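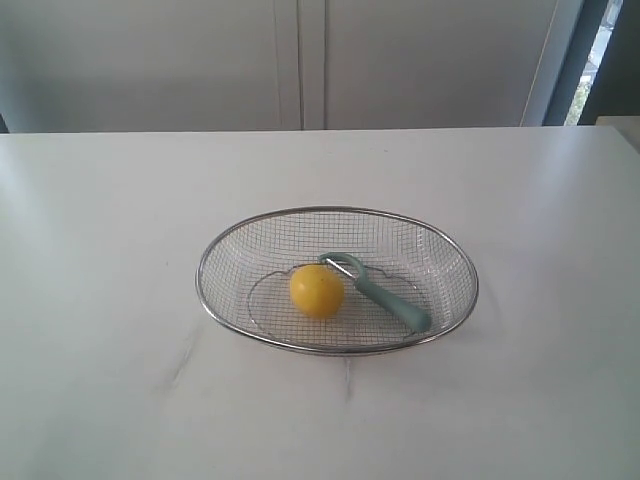
**Call for participants: do people really "never see it"?**

You've seen the posts. A familiar logo, a cereal box, the label on a sauce bottle, and a caption saying that only geniuses can find the hidden animal. By lunch it's on every feed and by dinner there's a news story saying the internet has lost its mind. Hetdale would like to know how much of the internet has, because we have our doubts.

We're a small newsletter that checks viral claims, mostly the harmless kind that no one else bothers with. Last July we began saving every "hidden picture" and "how did I miss this" post that readers sent in. We now have 195 of them. A lot of them come with a figure attached, such as "98% fail," and we've written to the accounts behind those to ask where the figure came from. Eight wrote back. One said it was "just known." Another blocked us the same afternoon.

So we're going to run the test ourselves, and we need 400 people to sit it.

**What you'll do**

You'll look at a set of pictures on your own computer or tablet, one at a time, and type what you notice. Some were shared widely on Flikance and other sites. Some were made for us by Mudaliar, the illustration studio, and have never been posted anywhere. Some have nothing hidden in them at all. We won't tell you which are which until you've finished, so please don't write in to ask.

After each picture we ask whether you'd seen it before and, if you had, whether somebody told you the answer. This is the part we care about most. Our hunch is that plenty of people who say they're amazed had spotted the thing years ago and are being polite, or want to join in. It's only a hunch. If you all turn out to be as baffled as the headlines say, we'll print that.

**Who can take part**

- Anyone 18 or over who reads English comfortably
- You need a screen larger than a phone
- Glasses are fine - wear them if you normally would
- Color blindness is fine too, but tell us on the form
- No one who runs a puzzle or meme account for money, and no one who works for Flikance

You don't have to be good at puzzles. If you think you're very good at them, you're welcome as well, though we'd ask you to keep your score from the last online quiz to yourself. We've read a few of those quizzes.
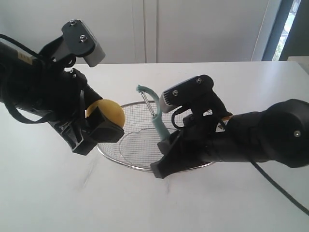

**What you get**

A gift card after you finish, for the amount shown on the sign-up page, and a copy of your own results next to the group's. You won't get a certificate, a "visual IQ," or a brain age. We don't believe this kind of test can measure any of them, and we'd be wary of anyone who offers to.

You can stop whenever you like. If you stop before the halfway point we delete your answers and there's no gift card. Past halfway, you get the card either way.

**Your answers**

The form is hosted by Werholm, who built our reader survey last year. They store your answers under a number. Your email address is kept in a separate file and removed once the card has gone out. We don't sell lists, and we won't sign you up for the newsletter unless you check the box yourself.

We may quote things people type, without names. If you'd rather not be quoted, say so on the first page.

**What we can't promise**

A group of volunteers who answer a notice like this one isn't a fair sample of everybody. People who enjoy catching out viral posts will be keener to sign up than people who enjoy sharing them. We'll say so in the write-up, near the top. It'll still be a better number than one made up for a caption.

We also can't say which post will get debunked, if any does. Please don't send us your favorites in the hope of a ruling.

**How to sign up**

Use the form linked from the Hetdale home page. It asks for your age range, what kind of screen you'll use, and how often you see puzzle posts in your feed ("too often" is one of the choices). Sign-up opens on 15 March 2026 and closes when we have our 400.

Questions go to Skye Galbraith, who is running the test, through the contact page with "hidden pictures" in the subject line. She reads everything but she won't give hints.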